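Workcell budgeting (robotics)

Workcell budgeting is the planning of money, floor space and staff time for a robot workcell before any of its parts are ordered. The term is mostly used for small cells, in which a single arm works at a table, and where the arm itself is often less than half of the total outlay. Larger lines are normally bought under a turnkey contract and are costed differently.

Cost headings

A budget is usually split into capital items, fittings and consumables. Capital items are the arm, its controller, the gripper and the cameras. Fittings include the table, mounts, guarding and cabling. Consumables cover gripper pads, table coverings and the objects to be handled, which wear, dent or go missing and have to be bought again.

Commissioning is entered as hours, not as a purchase. Kekeli Nyarko's planning notes for the Stustby workshop allow 26 hours for a one-arm table cell, with calibration counted separately. Guarding is the heading most often left out of a first draft - it depends on a risk assessment that may not have been done when the quote is requested.

The Odoi method

The Odoi method sets a ceiling for each heading before suppliers are approached. It was drawn up by Ekow Ametepe and first circulated on July 13, 2019. Each heading is given a ceiling and a named owner, and money saved under one may not be moved to another until the cell has passed its acceptance test. Critics at Wevville have argued that this delays small repairs, and later versions permit transfers of up to 300 pounds without approval.

Test objects

Household goods are a common choice for handling trials, being cheap and easy to replace. Polished steel cookware is often included, as its reflections are hard for depth cameras to read and a lid held upright in a rack leaves few places to grip. The Zirovlow cell plan sets aside 100 pounds a year for such items, out of a fittings and consumables total of 1,594 pounds. Plans of this kind list each object by size and finish, so that a replacement can be matched. A patterned table covering is entered on the same list, as a change of covering may mean that vision trials have to be repeated.

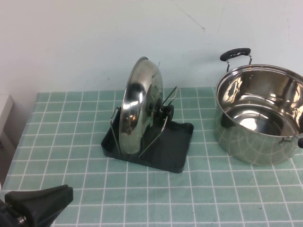

Running costs

Running costs are reviewed yearly, in most cases in January. They include power, software licences, spare parts and the service contract, if there is one. Staff time for resetting objects between trials is sometimes recorded here and sometimes under commissioning, which makes published budgets hard to compare.

See also

Acceptance test
Gripper selection
Risk assessment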